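Workshop notebook, Drurkia build
Tuesday, February 11, 2025

Got in before lunch and the heater was already going, so thank you to whoever did that. Maricruz had left me a note on the bench saying the left shoulder was pulling to one side again, and she was right, it drifts a couple of degrees every time it comes back up from a low reach. I re-zeroed it, ran it up and down 44 times while I ate my sandwich, and it held. I'm not calling it fixed. Ask me again on the weekend!

Swapped the tired battery pack for the Gindstead one while I had the covers off. The new one is a bit fatter and the strap only just goes round (I had to use the last hole), but the voltage stays put with both arms moving, and the old one never managed that. After that it was on to the job I'd been looking forward to, picking out of the blue bin beside the yellow shelf.

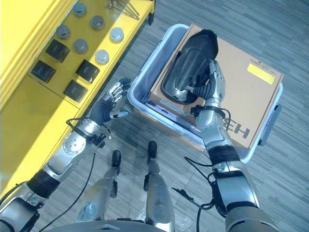 Reaching down and sideways at the same time is where our arm code has always been a bit rubbish. The planner likes to send the elbow out wide, and with the shelf so close on the left there's not much room for that. So I've put a keep-out zone along the shelf edge and told the right arm to do all the bin work, with the left one parked open-handed in the gap. I'm happy with how the right hand takes the glossy black moulding, fingers curled over the side of it up on top of the cardboard. Anayeli reckons we should grab it nearer the middle, where it's raised. She may have a point, but I want to try the edge grip properly before I go rewriting the approach. Also, those cables! Both wrists have a loop standing out that's just asking to snag on something, and there's a whole bunch bowing out beside the right arm as well. Braided sleeve is on the Barrera order, 6 metres of it, and I'll do the right side first.

Spent the back half of the afternoon on the wrist camera. Ivana wants to use it for the last bit of the approach so we don't have to trust the head view all the way in, and I've been dragging my feet on it. The exposure is locked now, at setting 7 for anyone who goes looking, and I've turned the sharpening right down. Close-up stuff is still mush. I don't think any setting will cure that, it's the lens, and Rosine says Brovow sell one with a shorter focus that should screw straight in. I'll price it up.
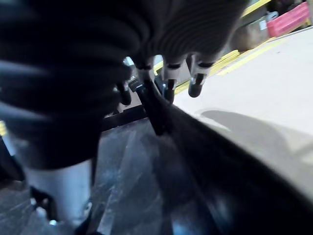 Wrist camera view, fingers pointing down, yellow floor lines behind.

Still to do:
Sleeve the cables, right arm then left.
Try the edge grip at half speed, then the middle one for Anayeli.
Get a price on the lens.
Jaqueline has the good hex drivers, get them back off her before I open the shoulder again.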